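Ticket: Deposit shown as unpaid on completed purchase, Sadutstead branch
Product: Clotlow (buyer portal)
Status: Closed, reopened, closed
Priority: Low, then suddenly not low

Reported problem
Buyer's account on Clotlow shows the holding deposit of 600 as outstanding. Buyer has the bank receipt, the solicitor has the bank receipt, and the seller's agent has the bank receipt and has sent it to us twice. The portal remains unmoved. It has also started sending a reminder every morning, with the subject line "Don't lose your dream home!"

First look
Payment is in the client account at Serutlow, dated and cleared. It came in as two transfers of 300, the buyer's bank having a daily limit on new payees. Clotlow was expecting one payment of 600 and has filed both halves under "Unmatched", a folder with no alert on it and, until this morning, no visitors.

Tried
Refreshed the ledger. No change.
Logged out and in again, as the help page recommends for everything. No change.
Matched the first 300 by hand. Portal accepted it, thanked me, and marked the deposit as "part paid – overdue".
Matched the second 300 by hand. Portal said the deposit had already been matched and offered to refund the buyer. Declined.
Removed both matches and merged the transfers into one entry before matching. This worked. Balance now nil.

Closed.

Reopened
Reminders have stopped but the property has gone back on the market. While the deposit was "overdue", Clotlow's tidy-up job released the reservation after 12 hours and put the house back on the public listing, where it has gathered three viewing requests and one offer, which is more interest than it had in December. The seller has noticed. The seller is asking whether the offer is higher.

Tried
Set listing to "Under offer". Reverted overnight by the tidy-up job.
Set it again with the tidy-up job switched off for this property. Held.
Cancelled the viewings and sent the apology template. The template still has Baidoo's old office address in the footer, so I fixed that too and have not billed anyone for it.

Cause
The split payment rule is off by default for any branch moved over from the old system. There are 55 branches in that group. I have turned it on for Sadutstead only, as I don't have rights to the rest.

Still to do
Someone with rights to switch the rule on for the others.
Put an alert on the "Unmatched" folder, or at least a window in the door.
Stop the release job running on any reservation with money sitting unmatched against the same buyer reference.
Reword the reminder. The buyer has asked for this in writing.

Closed again. Please raise a new ticket if it comes back, as this one is getting long.

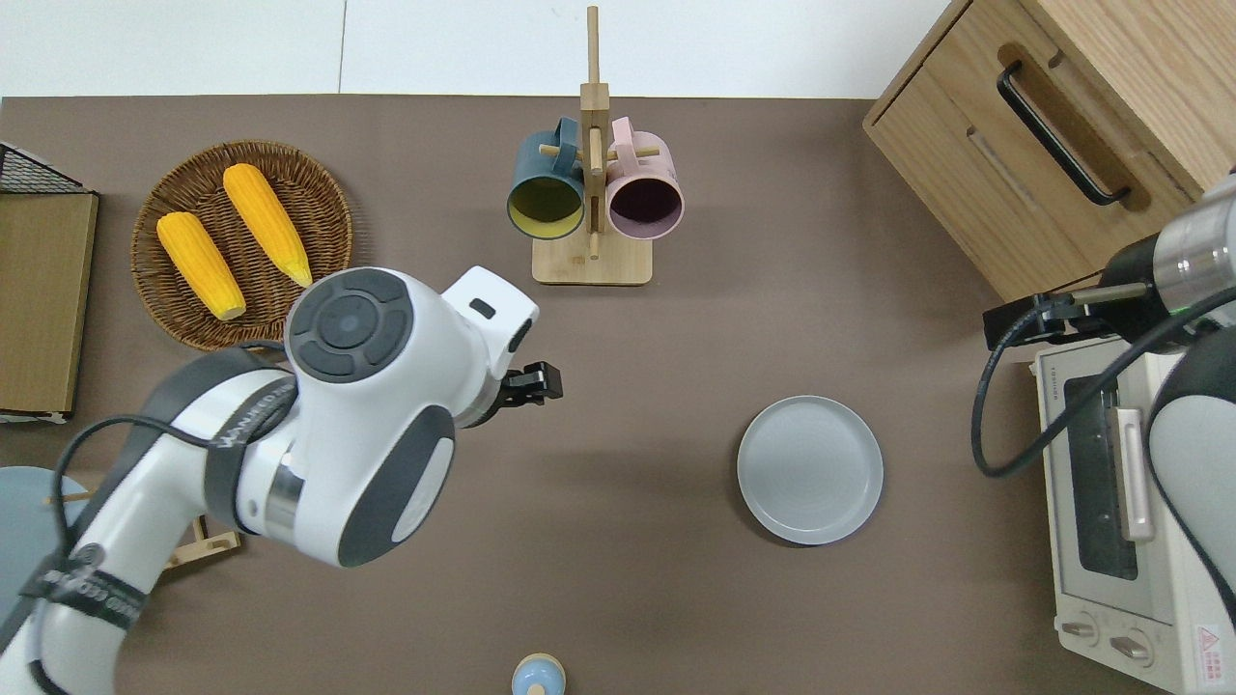 Posted by Clotlow Support Desk | 29/09/2019 | Filed under: Payments, Reservations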